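Carnet d'août
Journal de traduction, suite

6 h 10. Réveillée par les martinets, ou par l'idée qu'il me reste un chapitre. J'ai rouvert les yeux sur le mot « quebranto », avec lequel je m'étais couchée et qui n'avait pas bougé. Chagrin, perte, affaiblissement, déconfiture, léger effondrement de la personne : l'espagnol met tout cela dans trois syllabes et passe à la phrase suivante. Le français demande un rendez-vous.

Telmo Olmedo emploie « quebranto » pour un âne. C'est la difficulté. Un homme qui connaît un quebranto, je sais faire, j'ai une petite réserve de mots pour les hommes. Mais l'âne de la page 311 est en quebranto depuis que sa propriétaire a épousé le pharmacien, et si j'écris « chagrin » on croit à une fable, si j'écris « abattement » on appelle le vétérinaire. J'ai mis « accablement » hier soir à 23 heures. Ce matin, « accablement » a une tête de lendemain de fête.

7 h 30. Café. Puis un autre. J'ai ouvert la fenêtre sur la cour avant que la chaleur n'entre, selon la méthode de ma mère, qui gouvernait ses volets comme d'autres un voilier. Le ventilateur Koveck tourne depuis trois semaines et a pris un petit claquement au retour, toujours du même côté. J'ai fini par caler mes phrases dessus. Si le livre est plus rythmé que d'habitude, les critiques salueront ma « respiration ».

8 h 45. Message d'Adoración Marín, des éditions Echevarría. Elle écrit toujours avant neuf heures, pour que le reste de la journée m'appartienne, dit-elle, une fois qu'elle l'a gâchée. Elle voudrait savoir où nous en sommes. J'aime beaucoup ce « nous ». Quand le livre est en retard, nous sommes en retard ; quand il paraît, il est d'elle et de Telmo, et moi je suis en page de titre, corps 9, à condition que le graphiste ait eu de la place.

Répondu que nous avancions.

Elle revient aussi sur le titre. Le roman s'appelle Rilov, du nom du village, et chez Echevarría on trouve que Rilov ne dit rien au lecteur. J'ai fait remarquer que Guermantes non plus, au début. Elle propose « L'Été des absents ». Il n'y a pas un seul absent dans ce roman, tout le monde y est du premier au dernier chapitre, c'est même ce dont ils se plaignent tous. Quant à l'été, il neige pendant les deux tiers du livre. J'ai répondu que j'allais réfléchir, formule qui signifie la même chose dans toutes les langues que je connais.

10 h. Travaillé. Une page et demie, dont une bonne. Le moment où la veuve compte ses draps devant le notaire. Chez Olmedo cela tient en une phrase de vingt-six lignes, avec des virgules posées comme des cailloux dans un ruisseau, et l'on traverse sans se mouiller. Ma première version coulait au milieu. J'ai déplacé un verbe, tout s'est redressé, j'en ai éprouvé une joie disproportionnée et suis allée me la raconter dans la cuisine. C'est un métier où l'on se félicite debout, devant l'évier, pour un verbe.

J'ai pensé à Brenda Vergara, qui traduisait des notices pharmaceutiques quand nous partagions un bureau et me disait : toi, si tu te trompes, au pire quelqu'un s'ennuie. C'était juste. Je lui ai tout de même tenu tête pendant deux ans sur la gravité du subjonctif imparfait.

11 h 20. Relecture des questions à l'auteur. J'en suis à 125, numérotées, dans un document qui commence à avoir sa propre intrigue. Les premières sont très polies (« Pardonnez-moi de vous importuner, mais le terme employé p. 14... »). Vers la cinquantième je ne salue plus. La 98 dit, en tout et pour tout : « Quelle chèvre ? »

Telmo répond avec gentillesse et de travers. À la question de savoir si le « corredor » du chapitre 4 est un couloir, une galerie ou un courtier, il m'a écrit deux paragraphes sur la maison de sa grand-mère, très beaux, où il y avait un couloir, une galerie et, un certain hiver, un courtier. Il conclut : « Choisissez, Silvia, vous le connaissez mieux que moi. » Voilà une phrase qui fait plaisir dix secondes, ensuite on est seule avec le corredor.

12 h 45. Déjeuné au Zulla, à la table près du comptoir, la seule à l'ombre. Le patron ferme lundi en huit, il l'a écrit sur une ardoise avec trois points d'exclamation dont je ne sais pas s'ils expriment sa joie ou la mienne. Salade de lentilles. À côté de moi, un monsieur expliquait à sa fille que dans quelques années il n'y aurait plus besoin d'apprendre les langues, tout passerait par l'oreillette. La fille a dit : « Et si elle se trompe ? » Il a dit qu'elle ne se tromperait pas. Il a ensuite commandé une « bruchetta » et on lui a apporté une brochette, qu'il a mangée sans un mot.

Je n'ai rien dit non plus. Je suis rentrée par le côté pair.

14 h. Chaleur. Aucune phrase ne tient à cette heure-là, elles se couchent toutes. J'ai fait de l'intendance : unifié les « don » et les « doña » (je les garde, j'ai décidé de les garder, il faut que j'arrête de redécider), vérifié que le pharmacien avait la même moustache d'un bout à l'autre. Il ne l'a pas. Au chapitre 2 elle est rousse, au chapitre 19 elle a disparu, au 22 il la lisse. Question 126, donc. J'ai failli corriger en silence, ce qui est le péché mignon de la profession. On commence par une moustache et on finit par marier l'âne.

J'aimerais savoir combien de romans étrangers doivent leur cohérence à une personne qui transpirait au mois d'août dans une autre langue. Je pose la question sans aucune aigreur. Avec une aigreur légère, disons, de la qualité qu'on sert à l'apéritif.

15 h 30. Dormi vingt minutes sur le dictionnaire. Au réveil, marque de tranche sur la joue.

16 h. Coup de fil de Yatziri Maldonado, qui traduit le même livre en anglais et a deux chapitres d'avance sur moi, chose qu'elle ne mentionne jamais, sauf au début de la conversation. Nous avons parlé de l'âne. Elle a mis « heartbreak », directement, sans prendre de précautions, et trouve que ça marche très bien. En anglais, tout marche très bien. On met le mot, il s'assoit, il croise les jambes. J'ai dit que je penchais pour « accablement » et il y a eu un silence d'une grande courtoisie.

Elle m'a demandé ce que je faisais de la chanson du chapitre 17, celle des lavandières, qui rime en -illa sur huit couplets et contient un jeu de mots obscène sur la semilla. J'ai dit que je la laissais pour la fin. Elle a ri, elle aussi l'avait laissée pour la fin, et la fin était la semaine dernière. Elle l'a rendue en prose. Avec une note. Je n'ai pas su quoi lui dire, c'est comme d'apprendre qu'une amie très droite a pris le métro sans billet.

17 h 40. La chanson, puisqu'on en parlait. Essayé en -ille : aiguille, famille, coquille, on est tout de suite chez les jeunes filles du pensionnat. Essayé en -aine, à cause de graine : fontaine, futaine, à la douzaine. Mieux. « Graine » permet la grossièreté, à peu près la même, en un peu plus agricole. J'ai trois couplets sur huit. Je les ai chantés à voix haute sur un air inventé pour voir s'ils tenaient, fenêtre ouverte, et quelqu'un dans la cour a fermé la sienne.

Le troisième couplet boite. Le ventilateur claque exactement sur le pied qui manque.

19 h. Reçu le relevé de droits du roman précédent, celui sur les phares. 490 exemplaires. J'ai d'abord cru qu'il s'agissait d'un mois, puis j'ai relu l'intitulé de la colonne. Ma foi, 490 personnes, dans une salle, ce serait du monde ; il faudrait aller chercher des chaises. J'essaie de les imaginer toutes assises, et celle du fond qui lève la main pour signaler que page 80 un cordage s'appelle autrement. Elle m'a d'ailleurs écrit, celle-là. Elle avait raison.

La provision ne sera donc pas couverte avant un certain temps, que la comptabilité d'Echevarría, avec tact, exprime par un signe moins.

20 h 15. Tomates, pain, le bout de fromage qui restait. Lu trente pages d'un polar mal traduit, quel repos. « Il haussa ses épaules », à trois reprises. Je l'aurais embrassé, ce collègue. Il avait dû rendre en août.

21 h 50. Retour à l'âne. Il fait presque frais. Essayé : peine, tristesse, langueur (ah non), mélancolie (pour un âne, à la campagne, en 1931), affliction, crève-cœur. Regardé longtemps « crève-cœur ». Biffé. Puis j'ai relu la page entière au lieu de fixer le mot, ce que je conseille aux débutants depuis quinze ans avec beaucoup d'autorité, et j'ai vu que l'âne, deux lignes plus haut, refuse l'avoine. Alors il suffit peut-être d'écrire : « L'âne ne s'en remettait pas. » Plus de substantif, plus de rendez-vous. Olmedo ne dit pas cela. Il ne dit pas autre chose non plus.

Je le laisse en jaune pour demain matin. Le jaune veut dire : à revoir à jeun.

23 h 05. Adoración, encore. « Et si on l'appelait simplement Le Village ? »

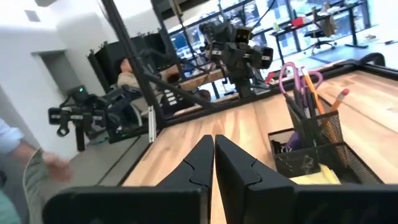 Silvia Vondráček
Traductrice littéraire (espagnol, tchèque)

Son journal de traduction paraît ici par épisodes, le temps que dure le chantier de Rilov. Épisode précédent : « Le notaire a deux prénoms ».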